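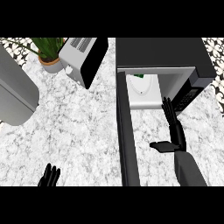

1/ Choosing a worktop when you have no money and no patience, a thread

Right. Eleven weeks into doing up the kitchen and I've got opinions. Marble people look away now. Or don't, some of this is for you

2/ Went to look at slabs first. Proper ones, in a yard, freezing, December. Man showed me a white one with grey veins and I went a bit quiet. Then he told me the price and I went very quiet

3/ So. White marble. Lovely. Lemon juice marks it. Vinegar marks it. Red wine, obviously. My mate Zainab Okafor has had hers five years and it's got a ring by the kettle you could find in the dark with one finger. She says she likes it. I believe her, mostly

4/ Sealing helps with stains. Does NOT help with etching. Two different things, took me ages to get this. Stain = something soaked in. Etch = acid has eaten the shine. No sealer fixes the second one

5/ Get samples. Not the tiny square ones. Ask for an offcut. I paid a 5 quid deposit for mine and left it by the sink for a fortnight with half a lemon face down on it overnight. Grim but useful

6/ Quotes, same drawing sent to both, supply only for the short run by the window:

Enda: 717
Clemia: 793

Clemia's had the sink cut-out in it. Enda's didnt. Add 200 for that and suddenly the cheap one isn't. ASK ABOUT THE CUT-OUT

7/ also ask about: drainer grooves, upstands, delivery to the room or just the kerb, who carries it up the steps. We have steps. Brock Beaulieu from next door still brings up the steps

8/ Templating. Someone comes and measures AFTER your base units are in and level. Not before. If a unit moves after that, you've bought a worktop for a kitchen you haven't got. Ours moved. Dishwasher. Long story, had to pay for a second visit

9/ Laminate, since people keep asking. Looked at loads. The good stuff is good now. Edges are the giveaway, so look at the edge not the top. And swollen joins near the sink, go and look at a friend's old one before you decide

10/ Wood. Had it in the last flat. Oiled it every weekend for a month then never again. Black patch behind the taps by spring. That one's on me

11/ Floor!! Decide the floor at the same time. I didn't. Patterned tile plus busy veins can be great or can give you a headache, and you wont know from two photos on your phone. Put the actual samples on the actual floor. Morning and evening, lights on and off

12/ Things I'd spend on again: decent sink, more sockets, a light under the wall cupboards
Things I wouldn't: the pull-out corner thing. It sticks. It has a tin of chickpeas behind it that I can hear but not reach

13/ Someone's asked about overhang. Ours is 20mm at the front. Check your drawer fronts clear it and that you can still see the handles. Check before the fitter's van is outside, unlike some

14/ What did we get in the end? Quartz, plain, pale, slightly boring. Clemia. Goes in next week if the wall behind the cooker is dry, which the plasterer says it is and my hand says it isn't

15/ Will do taps tomorrow. Got a lot to say about taps. Off to eat toast off the ironing board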